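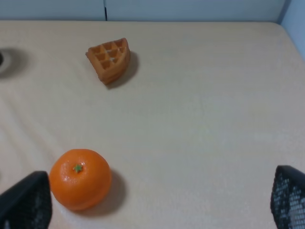

A toy waffle wedge.

Camp Gatness > Kids' Corner > What Is a Counselor-in-Training?

8/21/24
By Rungnapa Thongdee

Every summer a bunch of you ask me the same thing at the flagpole. "Rungnapa, are you a real counselor or are you a kid?" Well, I'm a bit of both! I'm what is called a CIT, and those letters stand for counselor-in-training. I said I'd write it all down so you can read it at home (and show your grown-ups, who ask me too).

So what is a CIT?

A counselor is the older person who sleeps in your cabin, gets you to breakfast and knows what to do when you've got a tick. A counselor-in-training is somebody who is learning how to do that job. Think of a student driver. They're driving the car, but there's a teacher in the next seat with a foot near the brake. My teacher in the next seat is the head counselor of Bettencourt cabin, and this summer she only had to use the brake twice.

How old do you have to be?

At Gatness you can be a CIT the summer after tenth grade. Before that you're a camper, and after that, if you want to and they want you, you can come back as junior staff. There are 19 of us this year. We all sleep in Midier, the long green cabin by the boathouse with the door that sticks, except on the nights when it's our turn to stay with a camper cabin.

What do we do all day?

It depends on the day! In the mornings I help at one activity. For the first half of camp mine was archery, where I mostly carried arrows back and reminded people to stay behind the rope. Then I switched to canoes, and I liked that a lot more, even though I fell in on my first day in front of all of Bettencourt cabin. (Yes, I heard you singing about it.)

After lunch we have CIT class. I know, class at camp, but it's a good one. We sit on the porch and talk about stuff like what to do if two kids in a cabin aren't speaking, or how to teach a game so that people can follow it. Try it sometime. Explain capture the flag to a person who has never played it. I left out the part about jail, and my whole team just wandered around in the woods.

In the evening we help run the big program. The CITs get one night that is all ours, and we picked waffle night with a scavenger hunt. We made 300 waffles. My arms were so tired from stirring! Next year's CITs should start the batter before swim time and borrow the second waffle iron from the staff kitchen.

Do CITs get to boss people around?

Ha, no. We can ask you to walk on the dock and put your shoes on, and you should listen, but if there's a real problem we go get a counselor. A CIT is never the only person in charge of a group. That's a camp rule and I was glad of it, especially the night of the big thunderstorm when half my cabin wanted to go home and the other half wanted to go outside and look.

What's the overnight?

All the CITs go on one trip without campers. Ours was up Buvix Hill, which is 602 feet high. That doesn't sound like much until you're carrying a pot, a tarp and everybody's oatmeal. We had to plan the food ourselves, and we forgot salt — all of us, every single one. We also had to read the map by ourselves while our leader walked behind us and said nothing, even when we took the wrong trail and ended up back at the same creek. I was so mad at her then. Now I can find north pretty well.

What's the hardest part?

Homesick kids, for me. I was a very homesick camper my first summer, so I thought I'd know just what to say, and then a boy was crying on the steps and I couldn't think of one thing. I sat down and we looked at ants for a while. Later he told me about his dog. My counselor said that was fine, and sometimes sitting there is the job.

How do I get to be one?

You fill out a form in the winter and write a page about yourself, and then you talk with the camp director. There were 22 questions on my form! Some were easy (can you swim?) and some took me ages (tell us about a time you changed your mind). You don't have to be the loudest person at camp. I'm not. If you're in third or fourth grade you've got years to go, but you can practice now by learning the new kid's name or showing somebody where the bathrooms are.

Okay, I have to go pack up Midier. If you left a blue water bottle in canoe number four, it's on the office shelf.

Contact the camp office | © 2024 Camp Gatness | Back to top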